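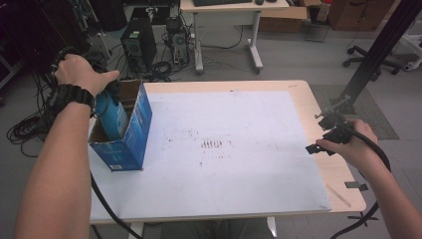

About us

Serkthorpe records manual tasks for teams that train robot arms. An operator holds a gripper in each hand, does the job at a table, and the motion of the jaws is logged along with the view from cameras on the tools and on the operator's head. We have 13 staff and work from one floor of a former print shop in Terninville.

The company began as a remote-control outfit. Operators drove a pair of arms from a second desk, and a simple pick and place took them far longer than it would have by hand. We still offer remote control where a client needs joint data from its own arm – Okoro, our leader-follower rig, is kept for that work. Most jobs now go to the handheld grippers.

What we record

Our catalogue lists 117 tasks. Most are packing, unpacking, sorting and putting away, such as lifting a bottle by its top at an open carton. Each task has a written start position, an end position and a list of permitted variations. Operators are told to open the jaws wide before an approach and to keep both tools in view of the head camera when they can. Work surfaces are used until they need replacing, and ordinary scuffs and stains stay in the data. 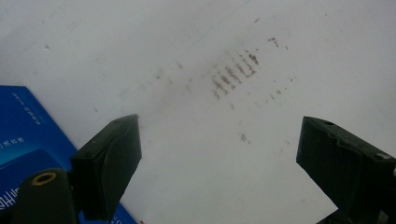
How a job runs

The client sends the objects and a description of the task. We record a pilot batch of 155 demonstrations and return it with the calibration files. Changes to the script are made at that stage. Full recording follows, and every file is checked in Gridau, our in-house review software, for dropped frames and lost tracking. Rejected takes are supplied in a separate folder on request.

Who to contact

Hauwa Adeyemi heads operations and answers questions about scheduling, object shipping and licensing. Visits to the recording floor can be booked for mornings only.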